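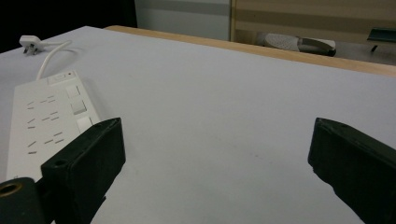

**Yaryna Sirko**, equipment lead, Festadus Robotics Club

# Ridari hand-held gripper, student kit

The Ridari is a two-finger gripper that students hold and work by hand. A camera on the tool records what the fingers do, and the recordings are used to train the club's robot arm, Olla. First-year members use the Ridari for their table project. Second-year members use it to collect extra recordings when Olla has trouble with a task.

The fingers are matte black blocks with a beveled top edge. The small screw hole near the tip takes the club's add-on pads. Chips along the edges of the fingers are normal on kits that have been in use for a season and do not affect the grip. Replace a finger if it is cracked or if the pad no longer sits flat.

## What the kit includes

- Ridari gripper with camera mount
- 2 spare fingers
- Rubber pads and screws
- Hex key
- Memory card
- Printed task cards for the table project
- Carrying case

The battery charger is checked out separately. Laptops are not part of the kit.

## Specifications

| Item | Value |
|---|---|
| Weight with camera | 500 g |
| Heaviest object allowed | 300 g |
| Recordings per full battery | 400 short runs |
| Fingers | 2, replaceable |
| Recommended surface | Flat table, plain color |

## The table project

Each team picks a task from the cards and records it many times from different starting positions. The current set is:

1. Power strip and cable: pick up the plug, move it next to the strip, and set it down.
2. Cups: stack and unstack.
3. Cloth: fold once along the long side.
4. Pens: sort into a tray.

The power strip card is the hardest of the four. White parts on a white table give the camera little contrast, and the cable pulls the plug around as it is lifted. Teams should finish at least one other card first. The strip stays unplugged from the wall for the whole task, and the plug end stays on the tabletop where everyone can see it. Do not push the fingers into the socket slots.

Start each run with the fingers open and hold still for a moment before moving. Move at a steady speed. If you drop the object, stop the recording and mark the run as failed. Failed runs are kept in their own folder and should not be deleted.

## Borrowing

Kits are lent to registered teams for one build period. Put your team name and the kit number on the sign-out sheet. Teams entered in the Rezende student challenge get first choice of kits in January.

Before returning a kit:

- Copy the recordings to the team folder
- Wipe the fingers and pads with a dry cloth
- Check that both fingers open and close fully
- Put loose screws in the small bag
- Note any damage on the card inside the lid

## Spare parts

Fingers, pads, and screws are in the drawer marked Ridari. Take what you need and write it on the list. Camera mounts are not kept in the drawer, so ask me for one. Older pads with the square backing do not fit this version.

Page updated 5 June 2020.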